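Subject: Re: [mesby-growers] Soaking beans before planting?
From: Zorica Kos

On an evening in October, Fanent wrote:

> I have a packet of old pole beans from the Mesby swap and no idea
> how old they are. The packet only says "Živković, climbing, dry."
> Do I soak them overnight or put them straight in the ground come
> spring? Last time I soaked, half of them split and rotted. Also,
> is it worth testing them over the winter or do I just plant extra?

Test them now. You have months before you need them and it costs you a few seeds. If most of them are dead you still have time to ask here for more.

I grew the Živković for three years running. It is a flat brown bean with a late harvest, and it wants a tall pole. Mine went over the top of an eight-foot frame and kept going. It dries well on the vine if the fall is dry. In a wet fall, pull the whole plants and hang them in a shed.

On soaking: I stopped doing it overnight. Old seed takes up water too fast and the halves crack, and I think that is what happened to yours. Two hours in room-temperature water is plenty, and in warm soil you can skip it. Cold soil does more harm than dry seed. I wait until the ground is at 60 degrees in the morning, four inches down.

What I do for a winter test:

1. Pick out the seeds without choosing the nice ones. If you test only the best you will get a number you can't use.

2. Clear some table space and get out a bowl for the soak.

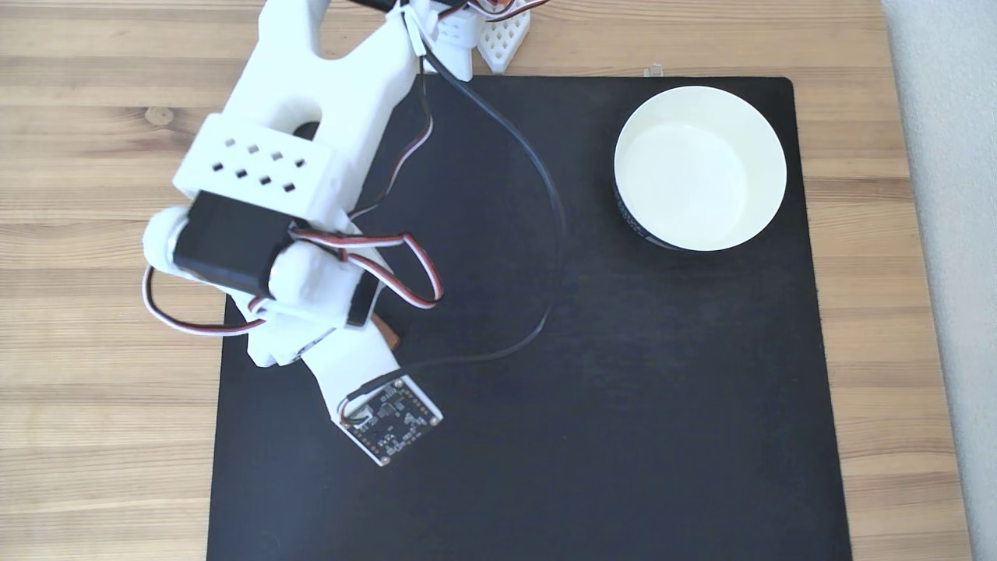 3. Soak for two hours, drain, and lay the seeds on a damp paper towel. Roll it up loosely and put it in a plastic bag with the top open.

4. Keep it somewhere warm. Check on day four and every day after that. Throw out anything that goes soft, and write down the day each one sprouts.

5. Stop at day 12. A bean that sprouts later than that will be weak outside.

If more than half come up, plant as normal with a few extra. Under half, plant double and thin. If you get almost nothing, write to me off list — I still have a jar of the Živković and can mail you an envelope.

Whoever has the other packets from that swap, please post what year you think they are. The label on mine fell off.

Zorica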